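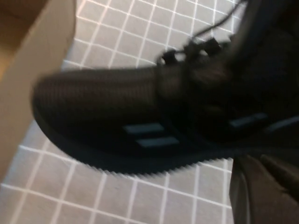 Trail surface work, Borkedham loop: status and notes for members

The resurfacing of the lower section of the Borkedham loop is finished and the path reopened on 4 July 2022. The upper section stays closed until October. Detour signs are posted at the footbridge and at the Vasylenko Road parking lot.

The lower section was rebuilt with crushed limestone screenings over a coarser base. The old surface was bank-run gravel, placed in several lifts over the years without much attention to grading. It held too few fines to bind and moved under foot traffic, especially on the curve below the pump house. The new screenings contain dust down to the finest sieve, and they set up firm after watering and rolling. Expect some loose material on top for the first few weeks. It will work its way to the edges and should be left there.

Cross slope is now 2 percent toward the creek for the whole length. The previous surface was crowned in places and dished in others, and the dished parts are where water stood after rain. Two culverts were cleared and one was replaced with a longer pipe so that the shoulder no longer falls away at the inlet. Riprap at the outlet is hand placed. Please keep dogs and children off it until the joints have been packed.

Severyn Sydorenko walked the finished section with a measuring wheel and got 2457 feet from the gate to the first bench. The old map gives a shorter distance, measured along the former line before the path was moved away from the bank. The map at the kiosk will be corrected when it is next printed. Runners who use the bench as a turnaround for timed intervals should adjust their splits.

The contractor, Pirkuvar, will return for the upper section after the nesting closure ends. That work covers the switchbacks and five timber steps, which will be removed and replaced with a ramp. Grade on the ramp will be held under 8 percent with a level landing at the turn. The base course there will need to be thicker because the subgrade is clay and stays soft well into summer.

Bicycles remain limited to the paved connector. Tires cut a groove in fresh screenings before the material has fully set, and the groove then carries water. The same applies to strollers with narrow wheels after heavy rain.

The Wednesday group run will start from the Jimudura lot until further notice. Parking there is limited to 40 cars, and the overflow area on the grass is closed while the seed establishes. Report washouts, exposed fabric or standing water through the form on the trails page, and give the nearest marker post number.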